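How to fold a cloth neatly on the bed

November 4, 2021

I used to fold everything standing up, chin clamped over one edge, and wonder why my pile leaned like a drunk. Then I started using the bed and I've never gone back! It's the biggest flat surface most of us own, it's at a decent height, and it's free.

Pull the sheet tight first. Lumps underneath end up as creases on top, so give it a good sweep with your forearm. A plain sheet in a different colour from your cloth helps no end, as you can see the edges properly.

Now lay the cloth down and find two neighbouring corners. Pinch one in each hand, right at the tip, and draw them apart until the edge between them straightens out. Don't yank (I stretched a lovely Tridley tea towel that way and it has been a trapezium ever since).

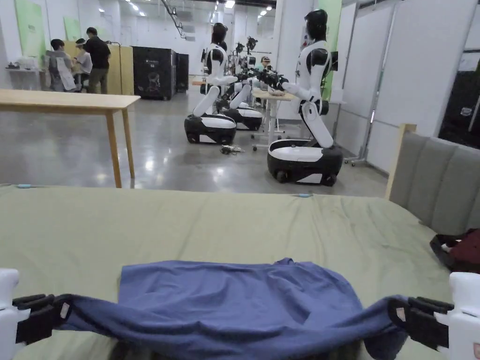 Both ends held, with the blue cloth still wrinkled along its lower edge.

Keep hold and lift that edge a little, then lower it slowly so the rest settles flat. Smooth from the middle outwards with the side of your hand. Two passes is plenty.

Bring the held edge over to meet the far one, line up the corners, and smooth again. Turn the cloth a quarter and fold once more. For a drawer, I then fold in thirds so it stands on its end, and I can get 13 of them in my old Drida drawer, which makes me happier than it should.

Thick cloths are better folded one time fewer. Slippery ones want a heavy book on top while you do the next.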